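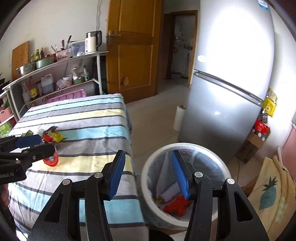

R. Pennington

Chapter 5
Clearing the Table: Small Waste in a Small Kitchen

I used to think of cleaning up after a snack as something that took no time at all, so I never planned for it. Then I moved into a rented place in Atham with a kitchen you could cross in three steps, and the wrappers took over. A table holding a snack bag, a couple of crumpled wrappers and a red plastic lid doesn't sound like much of a mess, does it? But try setting down a hot pot on it!

This chapter is all about that kind of litter: light, dry stuff that comes off food and lands wherever your hand happens to be. Chapter 3 dealt with peelings and leftovers, and if you skipped it you can still follow along here (just go back before you try the exercises on smells).

We'll start with the bin. I like a plain round one with a bag in it, and I bring it over to the table instead of walking each wrapper across the room. When I can see through the bag a little, so much the better. A few bits at the bottom, like a yellow wrapper or something red and scrunched up, tell me I have plenty of room left and can keep going.

Next comes sorting, and I don't mean anything fancy. Pick up what is plainly trash first. Leave lids until the end, because a lid usually belongs to something, and I have thrown out more good lids than I care to admit. A bag of snacks gets a quick squeeze before it goes anywhere. Still food in there? Fold the top down and put it in a basket at the back of the table. I keep a pink plastic one for this and it has earned its spot many times over.

Then there's the shelving. In a small kitchen an open metal unit ends up holding everything: the kettle, sauce bottles, a steel bowl, knives standing in their holder, bags of dry food piled on the middle tier. I love open shelves, I really do, but they're a magnet for empty packets. When you finish the table, give the tiers a look too, and check the floor by the refrigerator while you're down there.

Before you read on, get a notebook and write down every wrapper you throw away between breakfast and bedtime, and where you found it. My own first list, made in September during the Govness course, had 5 entries from the kitchen table before lunch. Keep your list handy. We'll use it in the next section, where I get into bag sizes and how full is too full.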